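Landeg Notices: transcribed death and funeral notices, Brirkness and Flustach

README, last revised Sunday, September 29, 2024

Contents

The release holds 600 death and funeral notices transcribed from newspaper columns and printed service sheets in the districts of Brirkness and Flustach. Each notice is one record. A record has 36 fields, most of them empty for any given notice. Short notices from the morning column often fill only surname, given names, date of death and funeral director.

Files

notices.csv - one row per notice, UTF-8, comma separated, header row present
relations.csv - one row per named relative, keyed to notice_id
places.csv - place names as printed, with a standardised form beside each
sources.csv - title, page and column for each notice
changes.txt - corrections by release

Transcription rules

Spelling is kept as printed, including obvious errors. Where a surname appears in two spellings within a single notice, the first goes in surname and the second in surname_alt. Line breaks are dropped. Hyphens that only mark a line break are removed; all others stay.

Dates are stored twice. date_printed carries the wording of the notice ("on Tuesday last"), and date_iso carries the resolved date if it can be worked out from the issue. If it can't, date_iso is left blank and date_flag is set to 3.

Maiden names are entered only when the notice gives them with "née" or "formerly". They are never inferred from the names of parents or brothers.

Ages are entered as printed. An age "in his 80th year" is stored as text in age_printed, and age_years stays blank. Earlier releases converted these to 79, and those values have been cleared.

Relations

The relation field uses a closed list: spouse, parent, child, sibling, grandchild, in-law, friend, other. "Predeceased by" and "survived by" are coded in status. A relative with neither wording gets status = unstated. Step-relations are coded under the nearest term, with step = 1.

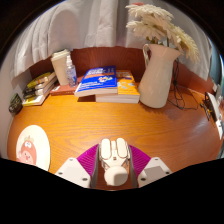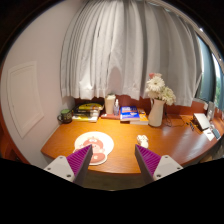
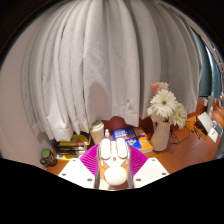
A Flustach user of the March release wrote that "friend" was swallowing too much: neighbours, lodge members and former workmates all ended up under it, and the printed term was lost. Could the original wording be kept in its own column, even if the code stayed the same? The column relation_printed now does that for every row in relations.csv.

Known problems

Brirkness notices with a serif masthead were read from poor microfilm. Characters that could not be read are given as a question mark in square brackets, one per character.

Some people appear twice, once in a death notice and once in a funeral notice. These are not merged. The field linked_id points to the other record where the match is certain.

places.csv standardises to the modern name, so a parish that changed its boundaries may be placed in the wrong district. Check district_printed before mapping.

Living persons

Relatives named in notices from the last 5 years are reduced to initials in relations.csv. Street addresses have been removed from all records regardless of date.

Reuse

Free for family history and teaching. Cite as "Landeg Notices" with the revision date. Corrections should quote notice_id, the field name and the wording as it appears in print.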